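Green soda bottle

From the Kitchen Shelf Encyclopedia, an online reference for ordinary household things. Entry by Salamatu Etim, last revised 10/24/21.

A green soda bottle is a see-through green plastic bottle for fizzy drinks, closed with a screw cap. It goes by green pop bottle, green bottle and (in my family) "the lime one," whatever the flavor inside happens to be. I've written a lot of the bottle and jar entries on this site and I've put this one off for ages, mostly from worry that I'd go on too long. I probably have.

The entry covers the single-serving and family-size plastic kinds. Glass ones have their own page, which Savvas Karamanlidis looks after, and he knows far more about them than I do.

Material

Nearly all of these bottles are made of PET, short for polyethylene terephthalate. It's light, it's clear, and it holds carbonation well enough for a drink to sit in a store for months. It doesn't hold it forever. Carbon dioxide creeps out through the plastic very slowly, and small bottles lose their fizz sooner than big ones because they have more wall for each mouthful of drink. If you've ever found a little bottle at the back of a cupboard and got a sad, flat mouthful out of it, there you go.

The bottle starts life as a preform, a thick-walled little tube that already has its finished threads at the top. The preform gets warmed, stretched lengthwise with a rod and blown out against the inside of a mold. I was once given one as a curiosity and kept it on my desk for years – people always guess it's a test tube.

Color

The green comes from colorant mixed into the plastic before the preform is made. It runs all the way through the wall, so you can't scratch it off. Shades go from a faint tint you'd hardly notice to a dark one that hides how much is left.

Why green? Habit, mostly, as far as I can find out. Glass bottles for lemon and lime drinks were often green, and when the drinks moved over to plastic the color moved with them. Shoppers read it as "citrus" or "something fresh" with no help from the label. Green plastic does filter a bit of light, though less than brown does, and I wouldn't lean on it to protect anything delicate.

A green drink in a green bottle is its own case. You're looking at two greens at once, and the only fair way to judge the drink is to pour it into a clear glass. Anastasia Politis wrote to me in May to argue that the color of the drink should have its own section, and we went back and forth over 5 long emails. I lost, so: some sodas in green bottles are colorless, and some are dyed green, and a drink dyed a strong green makes its bottle look much brighter where it's full than where it's empty.

Parts

Cap. The cap is ridged around the side for grip and is usually polypropylene or polyethylene, a different plastic from the bottle. Black, white and green are the ones I run into most. Under it sits a narrow ring that's joined to the cap by tiny bridges when the bottle is new. Twist, the bridges snap, and the ring stays on the neck. That's your tamper evidence. Some newer caps keep a strap that holds them on the ring, and I have strong feelings about getting poked in the nose by one, but this isn't the place.

Neck. The threads have small gaps cut down through them so that gas can escape while the cap is still partly on. Without those vents a shaken bottle could fire its cap off. Just below the threads there's a flange, which is how bottling machinery carries the bottle along.

Shoulder. This is the slope from neck to body, and it's where designers get to play. Some shoulders are smooth, some have ribs or swirls molded in. Ribs stiffen the wall, give wet hands something to hold, and make light do lovely things in colored plastic.

Body. The label goes here, either as a wraparound strip glued at the overlap or as a sleeve shrunk to fit. Some brands narrow the body partway down for an easier grip.

Base. Most fizzy drink bottles stand on a ring of molded feet (the trade word is petaloid, meaning flower-shaped, and I love it). A flat base would bulge outward under pressure and the bottle would rock. Older large bottles had round bottoms pushed into a separate plastic cup, and Rizwan Seneviratne still has a couple in his garage holding nails.
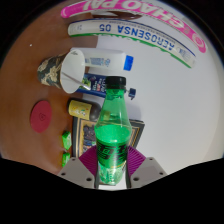
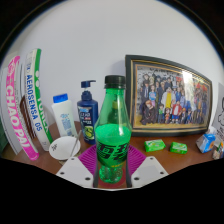 Green plastic bottle with a black screw cap and bright green liquid inside.

Headspace and fill line

A factory-filled bottle always has a small gap at the top. Liquid expands when it warms up, and the gas needs somewhere to gather. After opening, that gap grows with every glass poured, and this is the bit people ask me about most.

More empty space means more room for carbon dioxide to leave the drink before the pressure evens out. So a half-full bottle goes flat faster than a nearly full one, even with the cap done up tight. Squeezing the air out before you screw the cap back on feels clever and I did it for most of my childhood. It makes things worse. The dented wall pushes itself back out, and the gas that fills the new space comes from your soda.

What does work is dull: keep it cold, close it firmly, drink it soon. Cold liquid holds gas better. The pump-up caps you can buy put ordinary air into the bottle, and ordinary air has hardly any carbon dioxide in it, so they do little for the fizz. I own a Tilik one anyway. It makes a nice noise.

Labels and lettering

Because the bottle is already colored, label designers tend to go for heavy shapes that hold up against green. Big black characters, white outlines and yellow small print all turn up a lot. Lettering printed on a clear sleeve can look as if it's sitting straight on the plastic, and it's worth feeling for the seam if you're trying to get it off.

To remove a glued label in one piece, fill the bottle with warm (never boiling) tap water, leave it a few minutes, and peel from the overlap. Boiling water will shrink and twist the plastic. Sleeves usually have a line of perforations down one side, and you can run a fingernail along that.

Lefteris Tzavaras collects soda labels and lent me his binders for this entry, 159 green-bottle labels flattened in plastic pockets. Of those, 34 have Chinese characters on them, and those were the ones I kept turning back to for the brushwork alone. He files them by shade, which drives me up the wall.

Reuse

Soda bottles get second lives as watering cans (poke holes in the cap), seedling covers (cut off the base), funnels (cut off the top) and rain gauges. Green ones are a little worse than clear ones as seedling covers, as plants would like all the light you can give them. For slug guards it makes no difference.

I wouldn't keep refilling one for drinking week after week. The neck is too narrow to get a brush in properly, and the threads hold on to sugar. And please don't store cleaning fluids in them! A colored liquid in a soda bottle looks like soda to a child, and to plenty of adults.

Recycling

PET is widely collected. Green bottles are usually sorted from clear ones, since a bit of green will tint a whole batch of clear flake, and the sorted green goes into strapping, fiber, carpet backing and sometimes new green bottles. The limited market for colored flake is one reason several drinks companies have switched to clear plastic with a green label.

Empty the bottle and check your local rules on caps. Many programs now want them left on. The cap plastic floats and PET sinks, so the two part company in a tank of water after everything has been shredded.

See also: Bottle cap; Preform; Glass soda bottle; Fizz, loss of; Label, removal of

Corrections to this entry can be left on its talk page. I check it most evenings, and I'm still looking for a decent source on who first sold a soda in green plastic.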